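Guest House Safety Walk-Through, Onddale Field Housing

Completed by: Yolandi Matlala
Reviewed by: Till Buschmann
Month: January
House: Bidthorpe compound, main building and annex
Form 418

Marks used: OK, FIX (needs work before the next visiting team arrives), WATCH (look again at the next walk-through).

1. Front gate and path
Gate closes and locks from inside: OK
Guard has the current guest list: FIX
Comment: The list at the gate was two teams old. Imke Engelhardt is sending a new one and will update it whenever people change rooms.

2. Handwashing at the entrance
Water tank filled, tap works: OK
Soap at every station: OK
Chlorine solution labeled with the time it was mixed: FIX
Comment: Annex bucket had no label. Throw out and mix fresh. The label goes on the bucket, not the lid. Lids get swapped.

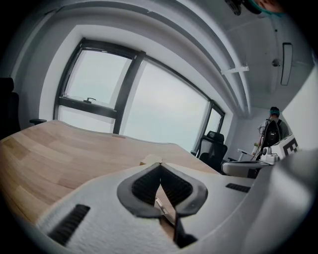
3. Thermometer and sign-in log
Thermometer reads on first try: WATCH
Log filled in for all guests, morning and evening: FIX
Comment: Evening readings are missing for the annex. Guests coming back late from the clinics go straight to bed. I have asked Frauke Gerlach to leave a second log inside the annex door.

4. Bedrooms
Window screens whole: FIX
Bed nets hung and tucked: OK
Fans working: OK
Comment: Torn screen in room 2, lower left corner. No A/C in any bedroom, so people sleep with the windows open and the screens matter. Guests should be told about the heat before they travel. The last group was not.

5. Drinking water
Filter changed on schedule: OK
Bottled reserve in storeroom: OK
Comment: Reserve count is 898 bottles. The delivery slip says the same.

6. Kitchen and shared meals
Food covered, surfaces wiped after use: OK
Separate cloths for dishes and hands: WATCH
Comment: Cloths are the same color and get mixed up. Buy a second color. 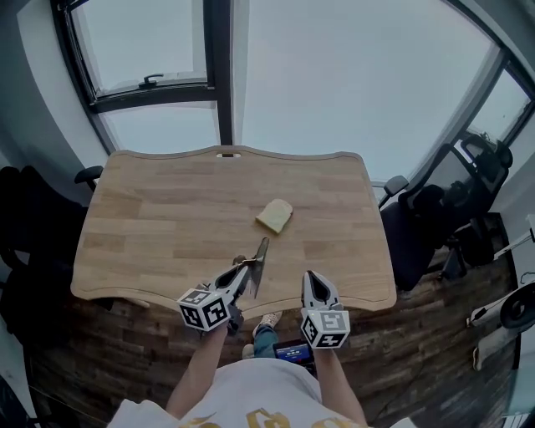 7. Generator and fuel
Fuel stored away from the building: OK
Carbon monoxide alarm tested: OK
Meter reading: 3754 hours
Comment: Service is due. Benedikt Hinrichs has the number for the Fuchs mechanic.

8. Getting sick people out
Transfer phone number posted in each room: FIX
Isolation room empty and unlocked: FIX
Comment: The room was being used for suitcases. Till, please have them moved to the Grotance storeroom today. Number is posted in the main building only.

Signed off: not yet. Items 1, 2, 3, 4 and 8 to be checked again by Till.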